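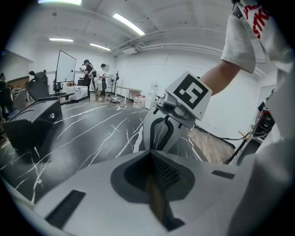
Photo: Meirion Lougher / Fumelcombe

Fumelcombe, Ground Floor: Main Workroom

Gallery 4, interior and furnishing. February.

Black flooring with white marble-like veining, and a patch in a light wood pattern. Office chairs to the left, two standing fans and the wall table toward the back.

About this page

The gallery covers the shared workroom on the ground floor at Fumelcombe. The floor plate is 3,517 square feet in total, of which the workroom takes 1,236. The remainder is storage, corridor, restrooms and the two rented offices on the street side, which have their own page. Notes on flooring, seating, air movement and cleaning follow. Measurements are from the Lougher survey drawings unless marked otherwise.

Flooring

The dark finish was laid first and runs under most of the furniture. The order was 154 boxes for the ground floor, including cutting waste. Spare material is kept in the storage room, flat, on the bottom shelf, and is labeled by batch. The two batches differ slightly in the density of the veining and should not be mixed within a single repair.

The wood-pattern section is a separate product at a different thickness. The height difference at the joint was taken up with a leveling compound. Check the joint twice a year for lifting. Dark floors show dust and chair tracks sooner than light ones, and the wood-pattern section can look clean when the rest of the room does not. Judge by the dark side.

Seating

Chairs in the workroom are black, with and without headrests. They came from more than one supplier - the Stado order covers the larger backs, and the small ones were already in the building. There is no assigned seating. Chairs go back to a desk or against the wall at the end of the day so that the center of the room can be cleaned in one pass.

Casters should be the soft type on both floor finishes. Hard casters were replaced after they left marks near the door. If a chair has been swapped in from one of the rented offices, check the casters before leaving it in the workroom.

Whiteboard

The board is on a stand and can be moved. The preferred position is beside the low table, clear of direct window light. Do not park it across the cabinet doors.

Air movement

The room has one black and one white standing fan. Ceiling supply was measured at the time of the survey and is low at the back of the room, where the duct run is longest. The fans make up the difference in warm months. Keep them at least 10 inches off the wall so the rear grille can draw, and run both cords along the baseboard. No cords across the walking line.

Cleaning

The white floor-cleaning machine is kept on the floor at the foot of the white fan. It handles the open floor. It does not reach the corners behind the cabinet, which are swept by hand.

A bucket and the water dispenser are both next to the white wall table. The bucket is for the dispenser area only: the drip tray is emptied into it when the bottle is changed. Mop water comes from the utility sink in the corridor.

Tables and storage

The wall table is a Zallby, white top, standard height. It is meant as a standing surface for deliveries and shared items, and should be cleared before the evening cleaning. The desk near the wooden cabinet is in regular use. The cabinet holds paper, markers, board cleaner and spare fan parts. Keys are with the front desk until 6 p.m.

Open items

Floor joint, wood-pattern side: recheck after the heating season.
Back-of-room supply air: second reading needed with the doors closed.
Small chairs: nearly all need new casters, part number to be confirmed.

Corrections to the measurements can be sent to Meirion Lougher with the drawing sheet number.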